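I keep hearing that Brondutar is the engine to use for small puzzle games, so I gave it my Wednesday evening. The install took 9 minutes. The sample project has 247 files in it, for a game where you push one crate.

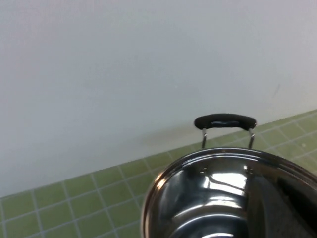
Then there's the save system. Everyone on the forum swears it just works. Mine lost a level after 200 moves, and the fix was a thread 600 replies long. I'm going back to Culska for now. The docs are bad, but at least they're short.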